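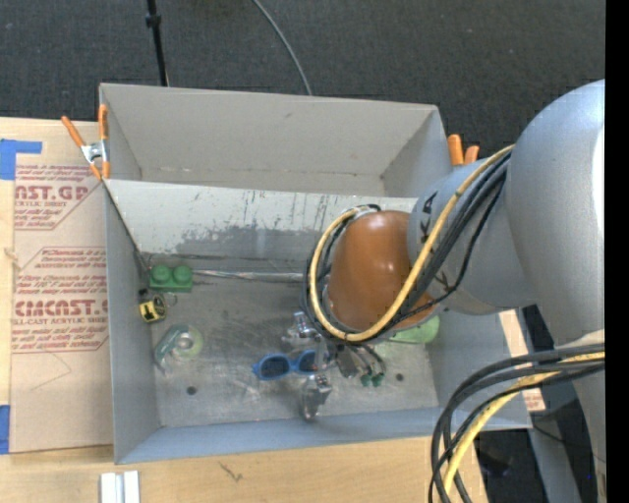 Figure 7.1. A robot arm reaching into a bin of mixed household objects. The sunglasses are partly overlapped by the gripper.

Chapter 7
Clearing the Bin: How Close Are Machines to Doing Chores?

7.1 The question

Most homes have a drawer or box where small things collect. Emptying it is a minor chore. A ten-year-old can do it while talking, and will usually do it without dropping anything. In this chapter we ask whether a machine can do the same work, at what speed, and with how much help.

The short answer is that machines can now do parts of it. Picking one rigid object out of a shallow container, with time to spare, is within reach of ordinary equipment. Picking every object out, putting each one where it belongs, and doing so on a Thursday evening in a kitchen that was rearranged that morning is a different requirement. The chapter is mainly concerned with the gap between the two.

We use the term chore for a task with four properties: the objects are not known in advance, their positions are not controlled, the result is judged by a person, and the value of any single repetition is low. The last property is often left out of technical discussions. A welding cell may justify months of setup because it will make the same seam all year. A machine that puts away a tape measure has to earn its keep on work worth a few cents at a time.

7.2 What a bin demands

Consider the objects in Figure 7.1. The toy building block has flat sides and corners, and a two-finger gripper can hold it in several ways. The tape measure is compact and also easy to hold, provided the fingers can get down on both sides of it. It lies near the block, so the approach must be planned with both in mind. The sunglasses are a harder case. Their outline is wide, but little of it is solid, and a grasp that closes on a lens may scratch it. The tape dispenser is translucent, and many depth sensors return poor readings from surfaces that let light through. A shiny or scuffed metal floor adds false readings of its own.

The container itself is part of the problem. An object against a wall can be approached from fewer directions than one in the open. The light green rounded object at the right side of the bin is such a case. A person would slide it toward the middle with one finger before picking it up. For a machine, that slide is a separate action, with its own plan and its own ways to fail. Section 7.4 treats these preparatory motions, which are called pre-grasp actions.

Note also the cables that run along the arm. Every joint motion moves them, and a path that is free of collisions for the bare arm may not be free for the cables. Planning software often leaves them out of its model. The engineer then limits the joint ranges by hand — a crude remedy, and a common one.

7.3 Counting success

Claims about chore machines are hard to compare until the unit of success is fixed. Three units are in common use.

Per-attempt rate: the share of grasp attempts that end with the object held.
Per-object rate: the share of objects finally removed, however many attempts each one took.
Per-task rate: the share of complete bins emptied with no human help.

The Cheetham trials, run by Aigars Vaher, show how far these can diverge. Over 1,119 attempts, the arm held the object 889 times, a per-attempt rate of 79 percent. In a second series, 100 bins of mixed items were presented, and the operator stepped in at least once in most of them. Both results describe the same machine. A sales sheet would quote the first. A household would experience the second.

The arithmetic is simple. Suppose each object is removed without help with probability 0.95, and that the outcomes are independent. A bin of five objects is then cleared unaided about 77 percent of the time, and a bin of twenty about 36 percent of the time. In practice the outcomes are not independent. A failed grasp may push an object into a corner and make the next attempt worse.

Dong-hyun Lim applied the same method on the shop floor at Rorkotley, where returned hand tools were sorted from trays. The trays were of one size and the lighting was fixed. Of 408 trays, more than 300 were finished without help. The arm was no better than the one at Cheetham; the conditions were narrower. Readers should ask of any reported figure what was held fixed while it was measured.

7.4 Pre-grasp actions

A pre-grasp action changes the position of an object so that a later grasp becomes possible. The main types are pushing, sliding, tipping, and separating. We begin with pushing a single rigid object across a flat surface, and assume at first that friction between the object and the surface is uniform.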